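시험관 분류용 탁상 로봇 셀 Plerkside 도입 안내

공급사: Drinerport
품목: 다관절 로봇 팔, 그리퍼, 받침대, 작업 테이블, 매트
주문 단위: 1세트
설치 폭: 2000 mm(작업 구역 표시선 포함)
납기: 발주 확정 후 5주
가격 기준일: 2019년 4월 1일

Plerkside는 검체실과 분석실에서 시험관을 랙 사이로 옮기는 작업에 쓰는 셀입니다. 기존 실험대를 개조하지 않고 별도 테이블에 설치하며, 랙 배치는 현장에서 쓰는 규격에 맞춰 견적 단계에서 정합니다. 발주 전에 사용 중인 랙의 도면이나 실물 한 개를 보내 주시면 시뮬레이션으로 도달 범위와 간섭을 먼저 확인해 드립니다. 시뮬레이션 비용은 본 견적에 포함되며, 발주로 이어지지 않으면 별도 청구됩니다.

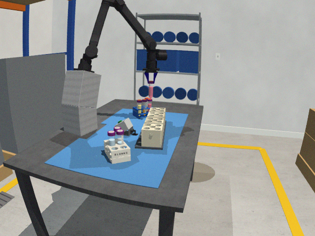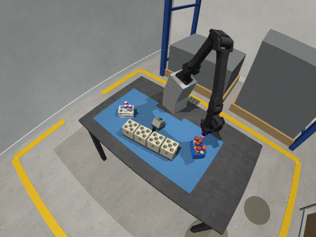
배치 검토용 시뮬레이션 화면. 두 장 모두 그리퍼가 분홍색 시험관을 파란색 랙 위에 들고 있는 상태.

예산을 잡을 때는 본체 외에 다음 항목을 따로 넣으십시오.

- 현장 설치 및 교시: 기술자 2인, 4일
- 그리퍼 손가락 예비품: 1552번 부품, 2개 1조
- 바닥 표시선 시공: 고객 부담, 도면 제공
- 운송: 제주 및 도서 지역 추가 운임

받침대는 여러 단을 쌓는 방식입니다. 테이블 높이를 알려 주시면 단수를 맞춰 출하합니다. 설치 후 단수를 바꾸면 교시를 다시 해야 하므로 이때는 출장비가 발생합니다. 뚜껑 지름이 서로 다른 시험관을 함께 쓰는 경우 문의서에 모두 적어 주십시오. 뚜껑 개폐 기능은 없습니다.

테이블 뒤쪽에 선반이나 팔레트를 둘 계획이면 팔꿈치 관절이 움직이는 공간을 도면에서 확인하십시오. 전원은 단상 220 V이며 압축 공기는 필요하지 않습니다.

보증은 검수일부터 12개월입니다. 손가락과 매트는 소모품으로 보증에서 제외됩니다. 8월은 설치 일정이 일찍 마감되므로 하계 휴무 중 설치를 원하시면 발주서에 희망 주간을 기재해 주십시오.

견적 문의: 영업 담당 Parvathi Nambiar
기술 문의: Zoltán Erdős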